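3.2 Where the air goes

Airflow turned out to be the most rewarding part of the whole study. We had expected the fans to explain most of the difference between the two rooms, and they explain very little of it! At the Prultusby site the fans ran faster than at Bondau for the same workload, yet the machines there stayed warmer through all of July. What separates the rooms is the path the air takes once it is inside the case, and that path can be mapped with nothing fancier than smoke, patience and a good set of sensors. Radebe's earlier survey of 39 small server rooms hinted at this, and we were delighted to see the same pattern appear in our own readings (Section 3.4).
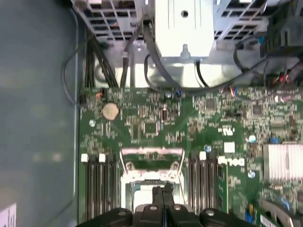

Figure 2. Inside of an open server chassis, from above.

Our model splits each case into 8 zones and treats every zone as a small box of well-mixed air. This is a crude picture, and it works wonderfully well. Heat enters a zone from the parts in it and leaves through its openings, so the size and position of those openings matter a great deal. In a layout like the one in Figure 2, the metal cage has perforated vent sections on its upper left and upper right, and we enter each of them as a separate opening with its own flow resistance. Solid side walls are treated as closed. Merging the two vents into a single opening of equal area saves a little computing time but hides any left-to-right difference in temperature, and that difference is one of the most interesting things the model can show.

We fitted the resistances with the Curodex solver, using 200 readings per zone. Half were held back for testing. The fit settled quickly for every case except the Slanina units, where two zones kept trading heat back and forth between runs; we return to these in Section 4.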